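Mise à jour août. Je remets ici les questions qui reviennent tout le temps dans les messages, merci de lire avant d'écrire, on est deux à répondre (Rocío et moi) et on n'y arrive plus.

# Gilets-harnais matelassés : questions fréquentes

## Tailles

**Quelle taille pour mon chien ?**

Tour de poitrail d'abord. Mètre souple, juste derrière les pattes avant, chien debout. Ensuite tour de cou, à la base, là où tombe le collier. Le poids ne sert à rien, ne me l'envoyez pas.

**Il est entre deux tailles.**

La plus grande. Sauf whippets et assimilés, là c'est la petite, sinon ça tourne.

**Et pour un chat ?**

Ça marche, plusieurs clients le font. Taille XS en général. Laissez-lui le gilet dans le panier une nuit ou deux avant d'essayer de l'enfiler. Un chat qui se couche sur le flanc et refuse de bouger, c'est normal la première fois. On enlève, on recommence le lendemain.

**Un chiot, je prends plus grand pour que ça dure ?**

Non. Trop large il passe une patte dedans ou il sort en marche arrière. Prenez un modèle d'occasion en attendant, on en a souvent (voir plus bas).

## Enfiler, attacher

**Dans quel sens ça se met ?**

Posez-le à plat sur une table, l'anneau vers vous, repérez l'encolure. Le côté avec l'anneau va sur le dos, toujours. Si l'anneau se retrouve sous le ventre c'est à l'envers, et oui ça arrive à tout le monde, Hugo l'a fait en plein marché.

**Mon chien déteste qu'on lui passe la tête dedans.**

Retroussez bien l'encolure avec les doigts pour l'élargir, friandise de l'autre côté, il vient la chercher tout seul. Ne tirez pas sur les oreilles. Pour les grosses têtes (carlin, bouledogue), demandez le modèle Moya, encolure ouvrante.
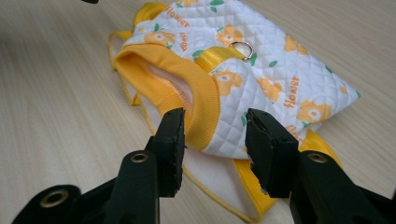
**La laisse s'accroche où ?**

Sur l'anneau métal du dessus, nulle part ailleurs. Pas sur le cordon ! Pas sur le biais ! On a reçu deux gilets déchirés comme ça, c'est pas pris en garantie.

**Ça tient si le chien tire fort ?**

C'est un gilet de balade pour petits gabarits. Un chien qui tire comme une mule, il lui faut un vrai harnais de travail et on n'en fait pas. Voyez chez Brillden, ils ont ça.

**Comment savoir si c'est trop serré ?**

Deux doigts à plat entre le tissu et le poil. Regardez aussi sous les aisselles après la première sortie, si c'est rouge on desserre ou on change de taille.

## Lavage

**Machine ?**

Oui, 30 degrés, cycle délicat, dans un filet. Fermez tout avant. L'anneau cogne le tambour sinon, et il accroche le reste du linge.

**Sèche-linge ?**

Non. Le matelassage fait des paquets. A plat sur une serviette, et retapez un peu les losanges à la main pendant que c'est encore humide.

**J'ai une tache d'herbe sur fond blanc.**

Savon de Marseille, eau froide, brosse à dents, tout de suite. Pas de javel, les fleurs orange passent au saumon et le jaune des bordures vire. Si la tache a séché trois semaines dans le coffre de la voiture, je ne promets rien.

**L'encolure a détendu.**

Un lavage la resserre un peu. Si elle baille toujours, renvoyez-le, Severino change le bord-côte. Comptez une semaine.

**Les poils collés dans la doublure ?**

Brosse en caoutchouc à sec AVANT lavage. Après c'est foutu, ils sont feutrés dedans.

## Motifs et coloris

**Le motif à fleurs orange, il existe en autre fond que blanc ?**

Non, blanc uniquement. Le rouleau nous vient de Kallstead et ils n'impriment que celui-là. J'ai demandé du bleu marine, on attend.

**Les fleurs ne sont pas placées pareil que sur celui de ma voisine.**

Normal, on coupe dans le rouleau sans raccorder. Le mot « flower » part dans tous les sens, selon la coupe il peut être en travers, c'est pas un défaut.

**Vous faites la laisse assortie ?**

En jaune uni, oui. Demandez-la avec la commande, ça évite un deuxième port.

## Commandes, retours

**Le délai ?**

Petites tailles en stock, ça part sous deux jours. Le reste est cousu à la commande, dix jours, parfois plus quand Marcelino est tout seul à l'atelier.

**Je peux échanger ?**

Oui, si le gilet a été essayé à l'intérieur et sans poils. Glissez un papier avec votre nom et la taille voulue. Sans papier il reste dans le bac et je ne sais pas à qui il est. La référence 1391 attend toujours son propriétaire, d'ailleurs, écrivez-nous !!

**Vous vendez en animalerie ?**

Chez Fundska seulement, pas toutes les tailles.

**Vous reprenez les anciens ?**

Oui, lavés. On répare, on les revend à petit prix ou on les donne au refuge. Même décousus. Machés aussi, tant que l'anneau est bon.

**Et pour les grands chiens ?**

Pas avant l'hiver. Le patron est fait mais ça plisse aux épaules, on recommence.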